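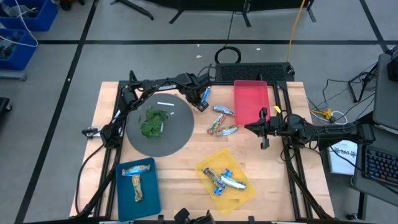
The Clodeck foot and ankle support is made for people who stand many hours on a hard floor and feel it in the heel when the work is over. A bench of light wood at the right height saves the back, as everybody knows, but it does nothing for the feet. The floor does not change. On a gray floor with black tape lines, or on any other floor where the work is done standing, the heel carries the weight again and again, and the band of tissue under the foot becomes tight and sore. Clodeck holds the arch from below and the ankle from two sides, so that the heel has less to carry.

What is in the box

One pair of supports, left and right. 2 spare straps. One small booklet with the exercises. The booklet was written by Raelene Ngata, physical therapist, and we ask you to read it before the first day of use.

How to wear it

Put the support on in the morning, while you are still sitting on the bed. Pull the heel part first, then close the lower strap, then the upper one. It must feel firm, but your toes should stay warm and keep their normal color. If they feel numb, open the upper strap a little. On the first day wear it for 2 hours only. After this you can add one hour each day, until you wear it for the whole shift. Do not sleep with it.

The support goes inside most lace-up shoes and work boots. With narrow shoes it is better to take out the insole that came with them.

Sizes

Small, medium, large and extra large. Measure around the middle of the foot in the evening, when the foot is a little bigger. If you are between two sizes, take the bigger one. Customers with a high arch often write to us that the medium is too short at the heel. For them we have the medium long, which is sold only in black.

Washing

By hand, in lukewarm water with mild soap. Let it dry flat and away from the heater. The straps lose their grip when they are full of lint, so please clean them with an old toothbrush.

Who should ask a doctor first

People with diabetes, with open skin on the foot, with bad circulation, or who had an operation on the foot or ankle. Pain which wakes you at night should also be seen by a doctor. The support is an aid for tired and sore feet and it does not treat a broken bone or an infection.

Ordering

Item number 1786. Price for the pair: $98, shipping included. Clodeck is made by Van Hecke and sent from our store in Deltdale. Orders which arrive before Wednesday noon leave the same week. Unworn pairs can be returned in the original box, with both spare straps. The color beige will be available again in July.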